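Category: Home & Paper | 3 comments

September, by Zsolt Pintér

When I moved to this country I brought two suitcases and one shoebox. The suitcases had clothes. The shoebox had papers, and for the first year I thought this would be enough space for all the papers of my life. I was wrong. A person who changes country receives more letters than a small hotel.

I want to write how I keep my papers now, because my friend Siu-fong Peng asked me two times and I promised her a proper answer. She has just received her first letter from the tax office, and she keeps it on the refrigerator under a magnet, which makes her nervous each time she takes the milk.

My first system was the shoebox. The second was a drawer. In the drawer everything went flat and quiet, and I forgot it. This is how I paid the same dentist twice, 450 both times, and it took until spring to get one of them back. The dentist was very polite. The lady at the desk there told me it happens every month with somebody.

After the dentist I bought a letter tray.
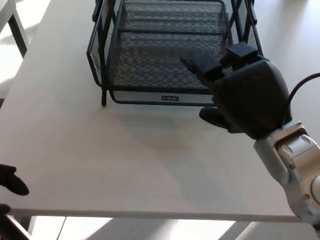

Black mesh on a white table.

The rule I use comes from Ľudovít Zeman, my old supervisor at Tristico, where I did bookkeeping for six years. He said that a paper has only one question for you: must I do something with you, or must I only keep you? If I must do something, the paper stays where I see it. If I must only keep it, it goes in a folder the same evening, and the folder goes in the closet. He did not accept a third kind. When I said "maybe I will need it," he would answer that maybe is also keeping, and give me a folder.

At home I am less strict than Ľudovít. I have a place for papers that I want to read again, mostly letters from my mother and the newsletter of the chess club. He would not approve.

So, for Siu-fong and for anybody in the same situation, my folders are these: home (rent contract, electricity, water), health, work, taxes, and one with the name "country," where I put everything about my permit. The last one is the thickest. I write the date of arrival in pencil in the upper right corner of each letter. Pencil is better than pen, because some offices want the original back and they do not like decoration.

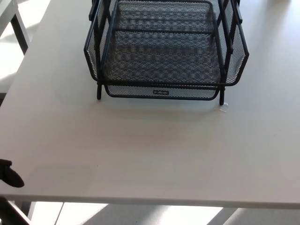

A letter tray from above.

I open the mail at seven in the evening, after I eat and before I wash the dishes. My neighbor Wilson Chambi opens his in the elevator, and he has lost at least one bill between the second floor and the fourth. I tried to do it in the morning for some weeks, but a bad letter in the morning stays with me all day – in the evening I can sleep on it.

Two years ago I also started to scan. I had 722 pages and I did them in one month, some every night, with tea. I gave the files long names with the year first, then the office, then the subject. This was the most boring work I did in my adult life, and I am a bookkeeper. But when the landlord asked for an old receipt for 3000, I found it while he was still on the telephone, and he was so surprised that he forgot to be angry. 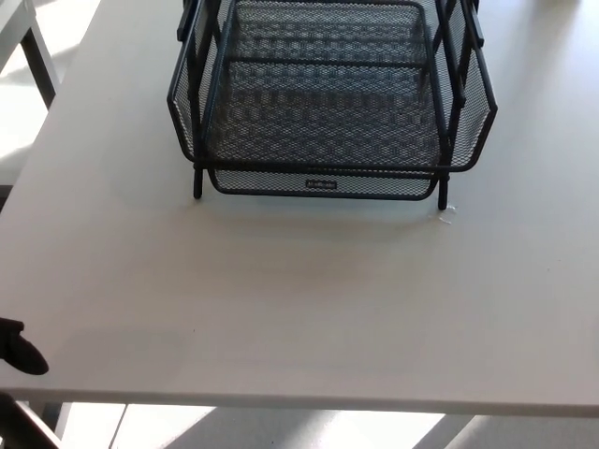

Photo: Zsolt Pintér

I do not throw away the paper after scanning, at least not the taxes and not the permit. Everything else I look through once a year, in September, when the evenings are getting shorter and I do not feel sorry to be inside. This year I filled two bags. I found the guarantee for a radio that I gave to my cousin long ago, and a postcard I had written to my mother and never sent. I put a stamp on it last week.

Siu-fong, please take the letter from the refrigerator. The answer must be there before the end of the month, and if the form is not clear, bring it on your way home and we will read it together.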